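My Afternoon at the Tenumari Romance Readers' Fair

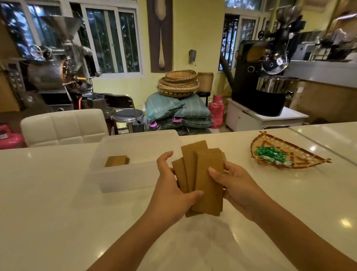
I have wanted to go to Tenumari for years, mostly on account of the swap room, where you bring the romances you've finished and walk out with somebody else's. I brought 11 paperbacks and left with 14, so you can see how my self-control is doing. Ulla Forsberg ran the signing tables again, and she had set the authors up by subgenre this time, with historicals along the windows and paranormal at the back by the stairs (fitting!). The snacks were as good as people had told me. There was a woven bamboo tray of candies in green foil, and thin tan-brown sheets like flat wafers that were held in a fanned stack, and I went back for the candies more often than I'm going to admit on a book blog.

The panel I came for was on second-chance romance, with Hjørdis Strand and Jonatan Nordin. I loved her Ginari books, all except the third one, where the hero spends half the story on a boat not answering letters. Someone in the row ahead of me asked about exactly that and Strand laughed and said her editor had begged her to bring him home by chapter six. She wouldn't do it. I still think the editor was right, but I liked hearing her stick up for him.

Nordin read from his new one, Mumo, which is a slow burn between two piano tuners and comes in at around 400 pages. He reads too fast! The kitchen chapter was lovely though, and I bought it on the spot.

Grumbles: the room was much too warm, the small press table (Ekström) ran out of the novella I wanted before lunch, and the line for Lamduan Intarasuk's signing went down the hall and past the coats. I stood in it for 31 minutes and would do it again. She wrote my sister's name in the book and asked me which couple was her favorite, and of course I went blank and named the wrong one.

They're doing it again next May. I need a bigger tote bag, and I have three books to finish before I can bring them back to swap.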